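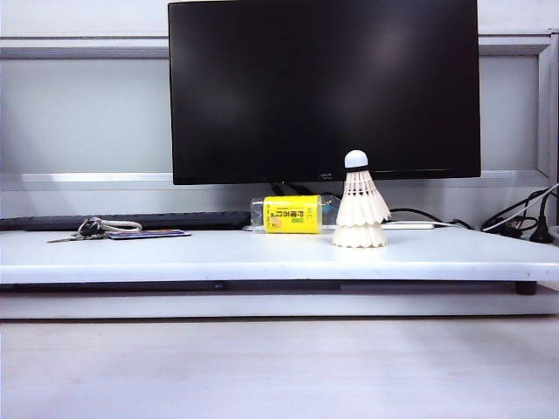 2025-10-11

Spent most of the morning on the equipment list for next year. Gøran Holmgren wants it by the end of the week and he wants one page.

The main item is still the arm. Tralmont came back with a price for 2 of them, and a slightly better one if we sign before March. Hovland is cheaper per arm but the controller is extra, and so is the training, which I only found on page 7 of the quote. Put both on the sheet with everything added in so they can be compared.

Grippers are harder. The Janness pads do fine on boxes. I don't trust them on the kind of thing that sits on the riser at my desk: a clear bottle lying on its side, keys on a cord, a shuttlecock standing on its feathers. Feathers worry me most. Wrote to Druvik to ask if their soft fingers can be rented for a month before we buy. No answer yet.

Small parts, for the sheet: 50 cable ties, 100 spare pads, one more power strip. The cables at the right end of the riser are already in a tangle and the arm will bring its own. Asked for a cable tray too. Gøran will probably cross it out.

Left the service contract blank. Tralmont wants it paid up front, Hovland bills by the visit, and I don't know how many visits we would need. Call both tomorrow. Also measure the table before anyone orders a base plate.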